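4.2 Family schedules and who carries the worry

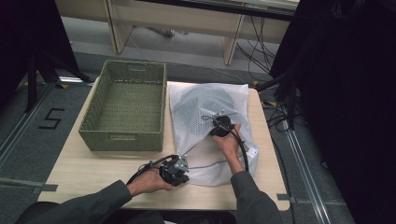 The second round of interviews moved away from how many activities the children did and toward who in the house was keeping track of it all. In round one we had asked about hours. Parents gave us hours, politely, and then told us the hours were not the trouble. So the guide was rewritten in June, and the term "carrying" comes from one of the mothers, not from us.

Households were recruited through the Tian and Bustivov school districts. 54 families finished both rounds. The short weekly diary produced 1,878 usable entries, after removing blanks and doubles. Diaries were kept by whichever adult agreed to do it, mostly mothers, and that skews what follows. See the limits section.

Coding was done by both authors (Villanueva and Vrabec) on paper first, then in a shared sheet. 2 passes. Disagreements talked through, not scored. We know some reviewers would prefer a kappa figure and we don't have one.

Figure 3. Household items on a table: an olive-green woven basket and a white mesh laundry bag.

Three things came up often enough to report here. Others are in the appendix.

Remembering. Parents seperated doing a job from remembering that it had to be done. Driving to swimming was a job. Knowing that swimming had moved to the other pool, that the form was due, that the goggles strap had snapped – that was the carrying. One father wrote in week three: "I do half the driving. I do none of the knowing." His wife's entry for the same week runs to two pages and mentions the swimming form four times.

Parents who shared a wall calendar did not report less of this than those who didn't. We had expected they would. In several homes the calendar had one writer and several readers, and the writer was also the person who got asked what was on it. Phone reminders came out much the same way. A Mistent mother of four had set up alerts for everyone in the house, and then found herself checking that the alerts had been seen.

Comparing. Mostly other families, sometimes cousins, sometimes the parent's own childhood. The comparing was seldom about marks or trophies. More to do with calm. Other people's mornings looked calmer. Other people's kids apparently ate what was in their lunches. We coded these as "calm comparisons" and they were more common in the diaries than in the talks, possibly because people wrote late in the evening when the day had already gone sideways.

Faith and neighbourhood groups worked both ways here. Some parents named their group as the only place they could say they were tired. Others said it was one more room to look organised in. Same group, in two cases.

Letting go of something. 4,000 words of the interview transcripts deal with dropping an activity, which is a lot given that we never asked. The decision was nearly always made by the adult doing the carrying and was nearly always put off. Piano lasted a year longer than anyone wanted it to. Reasons given: money already paid, a fear the child would regret it, not wanting the talk with the teacher. Children, when parents reported their side, were often less bothered. A boy in Skakix, aged nine, is said to have asked if quitting meant he could have his Tuesdays back.

Whether dropping an activity lightened anything is harder to say. For some the free afternoon filled up inside a month. For others it stayed empty and the parent wrote about feeling guilty, then a few weeks on stopped writing about it. We can't tell from a diary if the guilt went or just the writing.

Siblings matter more then we allowed for. With one child the schedule was full but could be read. With three or more the clashes did the damage, two pickups at the same time in different suburbs, and a grandparent or neighbour became part of the system without anyone quite asking them. We did not interview grandparents. Should have. Planned for the next round, funding pending.

Section 4.3 takes up meals, where the same split between doing and knowing shows up again but with more sharing between partners, and where older children did some of the carrying themselves.

Last updated September 8, 2018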